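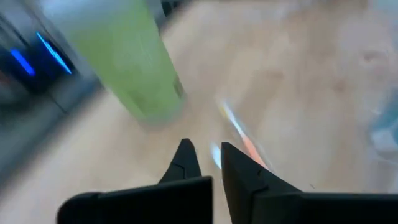
Ticket: Broadband drops every evening, Firnthorpe office
Opened by: Gráinne Keane
Assigned to: Lorcan Madigan
Status: Open

29 Apr 2018, Gráinne Keane
Connection goes again after tea. Pages half load, then nothing until I restart the Promero router. I was told in February that this was fixed. It wasn't, or it was fixed for somebody else.

Lorcan Madigan
Please restart the router and run a speed test over wifi.

Gráinne Keane
Restarted it, as I have done every night. Wifi test says 20 down, by cable it says 100. Then it dropped on both, so I don't see what the test is meant to prove.

Lorcan Madigan
It could be interference from the neighbours. Try changing the wifi channel.

Gráinne Keane
Changed. I doubt the neighbours can interfere with a cable. Dropped again, 4 times before I went home.

Pádraig Tierney
Taking a look as second line. The log Gráinne sent shows the router losing its address and asking for a new one, and getting no answer for 2 minutes. Wifi has nothing to do with that. Is anything else on the network handing out addresses?

Gráinne Keane
There's the old Deris box in the cupboard. Your engineer said it was switched off. The light is on.

Pádraig Tierney
Please unplug it at the wall and leave it out.

Gráinne Keane
Unplugged. One evening without a drop. I've had good evenings before, so I'm not agreeing to close this.

Lorcan Madigan
Can we mark as resolved?

Gráinne Keane
No. See above.

Pádraig Tierney
Leaving it open. The Deris box would explain the clashes inside the office but I'm less sure it explains the lost line address. Have asked for a line check from the exchange end. Gráinne, if it drops again please send the log before you restart, as the restart wipes it.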